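Fold it on the bed

Five years of laundry advice and I keep ending up on the same hill. Fold on the bed. Not the couch, not the kitchen table, not that fancy folding station Dosel wants you to bolt over the dryer.

I had a table for it once, a Kettunen, secondhand. Nice table. Within a week it had mail on it. Then a drill. Then the clean clothes went on the chair next to the table, and that was the end of that.

A bed is big and it has a deadline. You can't sleep until it's clear. Start at 9 on a Sunday night with 23 things in the pile and believe me, they get folded. Maybe badly. Who cares. Sistier sells a plastic board so every shirt comes out the same size, and I've yet to open a drawer and wish my shirts matched teh neighbors'.

People say it's bad for your back. Fine, kneel. People say lint on the sheets. So fold on sheet day, when the bed's stripped anyway. Two jobs, one trip down the hall. My sister swears by the Rosine method, sixteen steps, rolls everything, stands it up like files. Lovely drawers. She also has a basket of clean stuff in her hallway that's been there since March.
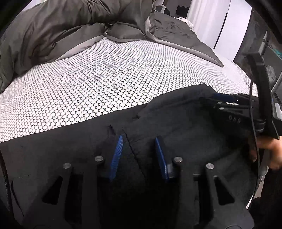

Dark clothes are the real argument. Black on black, you can't find a sleeve in a pile on a dark couch, you just cant. Put that same black thing down on a white mattress cover, even one with a busy honeycomb pattern, and the folded edge stands right out. One look and you know if it's straight. Then do the next one. Socks last, always, and if one's missing leave it, go to bed.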